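六号夹爪

二号夹爪的开合回零差了,是玛丽贝丝·隆包在早上交接时写进记录本的。原文只有一行:“闭合到底,指尖不齐,右侧先到。”后面没有署时间,只画了一个箭头,指向前一页阿内尔·卡布雷拉留下的备注。那条备注说的是六号。

拉法伊尔·尼科莱迪斯把两页都读了一遍,去柜子里取了两支手持夹爪,一支二号,一支六号。伊尔图拉(Iltular)这批工具共用一套参数表,指垫的型号相同,螺钉的型号相同,走线也相同。不同的是六号在十月换过一次编码器,换件的人是他自己。

检查按手册第四章进行。先断电,手动推两指到极限,松开,看回弹是否对称。再上电,等指示灯转绿,读零点值。二号读数146。参数表上的标称值也是146。

他把这个数抄下来,没有下结论。零点值正确而指尖不齐,原因只能在编码器之后:连杆、销轴、指座,或者指垫本身。

“拿盒子试。”比恩韦尼多·达格达格说。

手册没有要求用盒子。手册要求用量块,量块在巴雷多(Barredo)那边做季度校验,要到下午才送回来。透明塑料盒是备用的办法:壁薄,受力不均时会先歪,肉眼就能看出来。 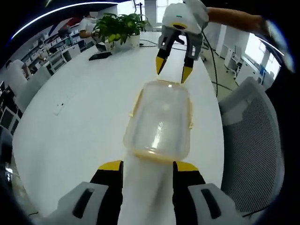 达格达格负责从上方接近,拉法伊尔在桌面高度配合。两个人不说话,只报步骤。接近,停。张开,停。下降,停。每停一次,达格达格等两秒再继续,这是他在卡尼亚(Cania)养成的习惯。那边的设备带延时,动作做完了,数据还没有写完,人先动了,整段记录就作废。这里的设备没有延时,他照样等。

“你的线。”拉法伊尔说。

“看见了。”

线缆的问题不在二号的故障单上,但属于同一类问题。线从机身侧面出来,悬空的一段如果太短,手腕一转,接头就受拉;如果太长,会蹭桌沿。阿内尔主张在线上加一个卡扣,固定在前臂上。玛格丽塔·格雷库不同意,理由是卡扣会改变持握的姿势,之前的标定要全部重做。这件事在记录本上来回写了五页,最后一页是玛格丽塔的字:“维持现状。每次使用前理线。”

第一轮结果:盒子向右偏转,幅度很小。第二轮相同。第三轮交换左右手,盒子仍然偏向工具的右侧,与操作者无关。

拉法伊尔在故障单上划掉了“操作”一栏。

剩下的问题是哪一支。两支夹爪同时接触盒子,偏转可以来自任何一支,也可以来自两支之间的夹角。他提出把盒子放倒,由下方的一支从两侧夹持,上方的一支只用单指压住盒口附近,不参与夹紧。这样,横向的力只有一个来源。

达格达格想了一下,说压的时候不要带劲。

“不带劲。”

“你每次都说不带劲。”

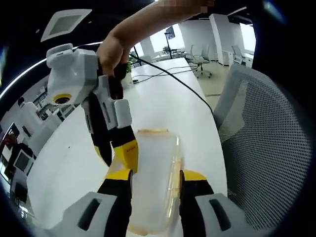
拆检记录

一、断电,确认指示灯熄灭。
二、拆右指垫。两颗螺钉,力矩正常,无滑牙。
三、检查指座平面。无划伤,无残胶。
四、检查连杆销轴。左侧间隙正常。右侧间隙偏大,可用手感觉到。
五、取下右侧销轴,与备件比对。磨损面在内侧,呈单边分布。
六、更换销轴,涂润滑脂,回装指垫。

写到第六条,拉法伊尔停了笔。单边磨损说明长期受同一方向的力。二号夹爪的使用登记他背得出来:大部分时间是阿内尔在用,阿内尔是左利手。登记表上没有这一栏。伊尔图拉的表格是从阿斯波特(Asport)那边沿用过来的,只记工具编号、开始时间、结束时间和异常。

他在备注里写:“磨损方向与持握方式可能有关。建议登记左右手。”写完又在“可能”下面画了一道线。

玛格丽塔过来时,新销轴已经装好。她没有问修得怎么样,先翻记录本,从玛丽贝丝那一行看起,看到拆检第五条,把旧销轴拿过去,在指腹上滚了一圈。

“六号呢?”她问。

“六号读数正常。”

“我问的是销轴。”

他没有拆六号。六号不在故障单上。阿内尔那条备注他读过,写的是“手感松”,没有数值,没有工况,按规定不能作为拆检的依据。他把这条规定说了一遍。玛格丽塔听完,把旧销轴放回托盘,和新备件的包装袋并排摆着。

“先复测二号,”她说,“然后拆六号。依据写我。”

复测从空载开始。开合二十次,听声音。旧销轴在闭合末段会有一声轻响,他上午没有注意到,现在没有了,才知道原先是有的。之后把盒子重新立起来,摆在两指正前方,张口张开。

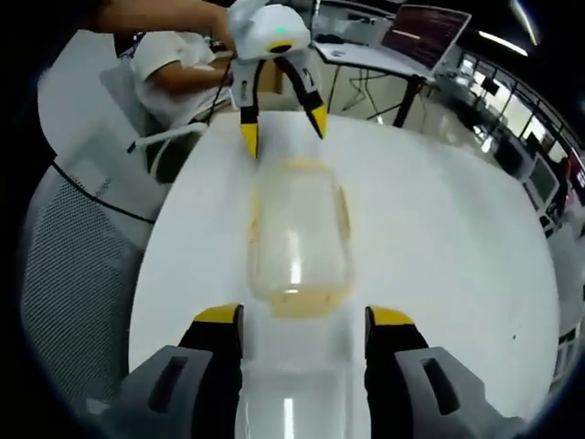
达格达格报步骤,语速和上午一样。接近,停。张开,停。下降,停。拉法伊尔盯着盒口的那道边。按照手册,偏转的判据是边线与指尖连线的夹角,超过两度为不合格。手边没有量角器,他用的是眼睛,所以在表上填了“目测”,没有填度数。

第一轮,不偏。第二轮,不偏。第三轮换手,不偏。

“等两秒。”达格达格说。

他们等了两秒。

下午,巴雷多的人把量块送回来,签收单上写的是五块,盒里也是五块。拉法伊尔用量块把二号又测了一遍,填上数值,把“目测”两个字用括号括起来,没有涂掉。然后他断了六号的电,拆下右指垫的两颗螺钉,按顺序摆在托盘里。

右侧销轴,间隙偏大。磨损面在外侧。

他把六号的登记表调出来,从十月换编码器那一天往后翻。使用人一栏大多是同一个名字,是他自己的。他是右利手。

他翻到记录本新的一页,写上编号,在使用人后面添了一栏,用尺子画直,先填了自己的那一行。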